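3. Recogida de demostraciones

3.1. Equipo y montaje

Las demostraciones se grabaron con dos pinzas de mano, una por cada mano del operador, sin robot de por medio. La trayectoria de cada pinza se obtiene a partir de un cubo con marcadores fiduciales fijado en su parte superior. La apertura de las mordazas se registra por separado y se sincroniza después con el vídeo de la cámara de cabeza, a 30 fotogramas por segundo.

El puesto de trabajo es una mesa redonda de color blanco, accesible desde todo su perímetro. No se retiró el mobiliario de la sala: la variabilidad del fondo se consideró deseable para el entrenamiento.

3.2. Tarea

La tarea consiste en manipular un paño pequeño en presencia de un objeto rígido situado sobre la mesa. El operador se coloca de pie, toma el paño con una de las pinzas y mantiene la otra libre hasta que la necesita. Se pidió a los operadores que evitaran ocultar ambos cubos a la vez. En la posición mostrada, la pinza izquierda sujeta un paño rosa junto al borde de la mesa, la derecha está abierta y el objeto rígido es un mando a distancia blanco.
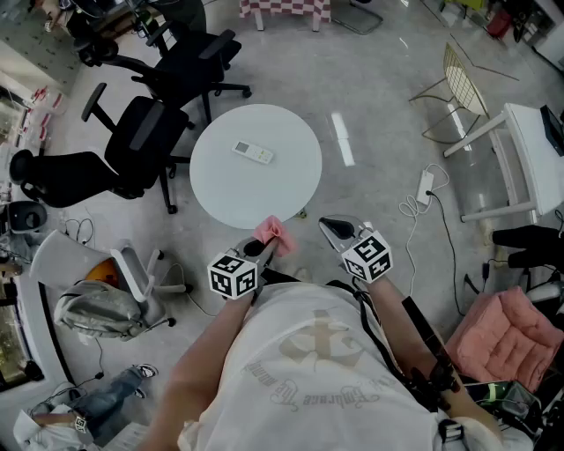
3.3. Volumen y depuración

Participaron cuatro operadores, en sesiones de 10 minutos con descanso intermedio. Se obtuvieron 945 episodios. Mahsa Dehghan y Usman Memon revisaron las grabaciones y anotaron el inicio y el final de cada agarre con la herramienta Prundari.

Se marcaron como no válidos los episodios con pérdida prolongada de un marcador, con desfase entre vídeo y apertura de pinza o con el paño fuera del campo visual durante el agarre. Los episodios con agarres fallidos y posterior corrección se conservaron con una etiqueta propia.

3.4. Limitaciones

El seguimiento se degrada cuando los cubos quedan muy inclinados respecto a la cámara. El error de orientación es mayor que el de posición y afecta sobre todo a los giros de muñeca. Tampoco se dispone de medida de fuerza, por lo que el modelo solo puede inferir el contacto a partir de la imagen y de la apertura. La calibración entre cubo y mordazas se repitió al comienzo de cada sesión; los valores figuran en el anexo B.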